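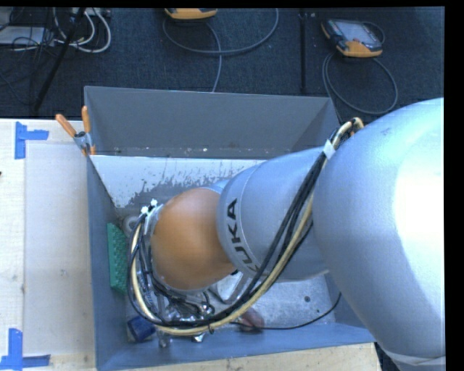
Filed under: Grasping / Tutorials / Self-supervised data

Labelling your own grasps overnight

The paper version of this method takes up a paragraph and a half and makes it sound like something you could do before lunch. It took me most of January. What follows is how to get a bin-picking arm to collect and label its own grasp attempts, written for whoever inherits the Urkudari code after me.

You'll need an arm you can stream joint targets to, a fixed camera looking into the bin, a gripper that reports its finger width, and a handful of objects you don't love.

1. Clamp the bin. Do it before calibration, and check it again after. A bin that creeps a couple of millimetres an hour gives you a lovely dataset of a bin creeping.

2. Calibrate camera to base. Use 20 poses and spread them through the whole volume, including the corners. Kazimiera Sadowski's script in the Hemmin folder does the solve. If the residual looks too good, you've probably fed it the same pose several times. Ask me how I know.

3. Set the workspace limits inside the walls by the width of the open fingers plus 15 mm. Remember the wrist is a good deal fatter than the fingers, and the cables are fatter again. The collision model knows nothing about your cables unless you tell it — I put a fat capsule around the whole bundle and stopped worrying.

4. Write the random policy. Pick a point on the depth image that isn't floor, pick a wrist angle, go down, close, lift. Purely random points are hopeless, as most of them hit bare metal, so sample from anything standing above the floor plane.

5. Label with two signals. After the lift, read the finger width, then compare bin images from before and after. Count a success only when both agree. Finger width alone will happily record a grasp on a loop of the gripper's own hose, and the image alone is fooled by anything that rolls.

6. Drop from a random spot over the bin. Objects released in the same place pile up in the same place, and your network will learn that place very well.

7. Run it slowly for the first hour with someone on the enable switch. Pendo Kimaro drew the short straw and got through a fair bit of a novel.

Our first usable batch was 824 attempts over six objects. The network trained on it beat the hand-tuned heuristic on the objects it had seen and lost to it on the ones it hadn't, and we reported both. Wiroj Srisuk thinks more objects would fix this. I think more shapes would, and that we own too many blocks.

Some troubles you'll meet:

Every grasp succeeds. The width threshold is set below the fully closed reading. Zero the gripper again.

Nothing succeeds near the walls. Go back to step 3 and be a bit less generous, or tip the objects towards the middle between runs.

The success rate sags through the night. Look at the wrist cabling for drag before you blame the learning rate. Re-tie it with slack for the full wrist rotation, then rerun the calibration check.

Logs go to the Grarkwood drive, one folder per run. Please put the colour of the bin floor mask in the config. Embla Lundgren has asked twice.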